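Home | Diary | The Mares | Boarding | Find Us

Foaling barn, December

Up at 2 again because the gray mare was sweating and looking at her flank as if somebody had pinned a note to it. She was not foaling. She isn't due for weeks, as Parveen Jayasinghe pointed out over the phone in the voice vets keep for people who call at 2. Gave her hay, sat on a bucket, went back to bed with cold feet.

Breeding plans for spring are nearly settled, meaning they've been settled three times. Lakmal wants to send Ngata to the new stallion at Brillholm, who won 8 races and has a hind leg I don't care for. Shiuli says the leg is fine and it's my eye that's crooked. The fee is $2,000, live foal guarantee, and they'd like an answer by the end of the month. I said I'd sleep on it. See above.

Tronton sold, finally. He went to a nice man with a nice truck who asked if he was quiet to load. I said he had his days. He had one on the spot, and it took us 19 minutes and most of a bag of carrots. The man still shook my hand.
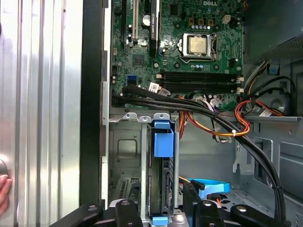
The mare records are my real trouble this week. Every cover date, every scan and every vaccination since we bought Semness as a yearling lives on the office computer, or in a feed sack of paper slips that Sajib calls the archive. I've been copying the slips out by hand into a ledger, which can't be any slower. I know my way around the inside of a horse fairly well, but a green Dell board with all those tiny chips on it might as well be the map of a foreign city. Got as far as the spring covers before supper. Two of the slips were for hay.

Gray mare sweating again at evening feed. Have put the bucket back by her door.

Last updated: December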